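**Skerkidby plant vote: anybody else on the fence?**

**gearlube_gus**
So the tentative agreement is out and we vote at the end of April. For those of you at Gunasetti and not at our site, the short version is a $1,752 signing bonus, a raise in year one, a smaller one in year two, and then a "wage review" in year three, whatever that means. I've read the thing twice and I still can't tell you whether the night premium survives. Page 10 says it does, and the appendix has a table where it's just missing.

I was a yes when I walked out of the meeting and now I'm a maybe.

**tallboy_second_shift**
I'm a no. Year three is the whole ballgame for me. A review isn't a raise. We got a review last contract and it was a guy with a slideshow.

Also $1,752 before taxes, folks. Go look at what your check does to a bonus.

**marzipan77**
Okay but what's the plan if it gets voted down? I keep asking and people keep telling me "we send a message." I was out for the last one and I burned through $2,767 in savings before strike pay even started showing up. I'm not saying take any old deal, I'm saying somebody has to tell me what week three looks like!

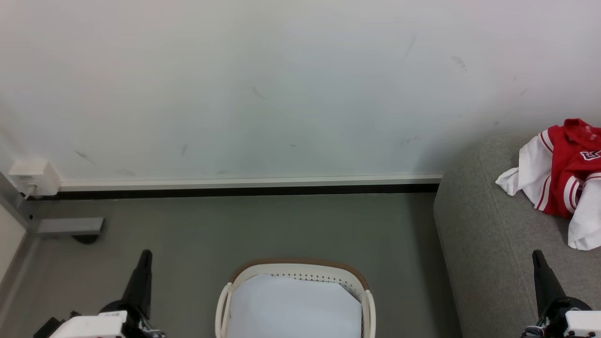

My landlord is raising my rent again in the fall, so that's where my head is at, sorry if I sound cranky. And it's not like the money goes into the apartment. I've got scuffs on the living room wall from before I moved in and he won't spring for one can of white paint, but he'll find the time to send a rent letter. So when people tell me to hold out for year three, I have to get through this year first.

**tallboy_second_shift**
Fair, and I don't mean to be a jerk about it. But management knows that's how we all feel. That's why the bonus is up front and the weak part is at the back.

**Corelli_fan**
Chala site here. We took nearly the same deal last year, so maybe this helps. The bonus came on the second check, no games there. The night premium stayed, but only if you were already on nights when it was ratified. New people coming onto nights don't get it, and that has caused more bad blood in the break room than anything in the wage table. Ask your stewards about that one in writing.

**gearlube_gus**
Oh man. That could be what the appendix is doing. Thank you, I'm going to bring that up.

**pipefitter_dot**
I disagree with everybody, as usual :) The thing to fight over is overtime notice. I'd trade half the bonus for 48 hours' notice on weekend shifts. They have 4000 of us across the sites and they still schedule like it's a lemonade stand.

**marzipan77**
Dot, I would sign that tonight.

**tallboy_second_shift**
Notice language isn't even in there, I checked. They dropped it in exchange for the boot allowance.

**pipefitter_dot**
No they didn't, it's in the side letter. Whether a side letter is worth anything is another argument, and the Zarine people would tell you no. Theirs expired and management just stopped answering emails about it.

**Corelli_fan**
Ours is still being honored, for what it's worth. Depends a lot on who your plant manager is.

**gearlube_gus**
Meeting's at 6:30 in the union hall, side door, the front one sticks. I've got the premium question and the side letter question written down. Anybody want a third one added?

**marzipan77**
Week three. Please ask about week three.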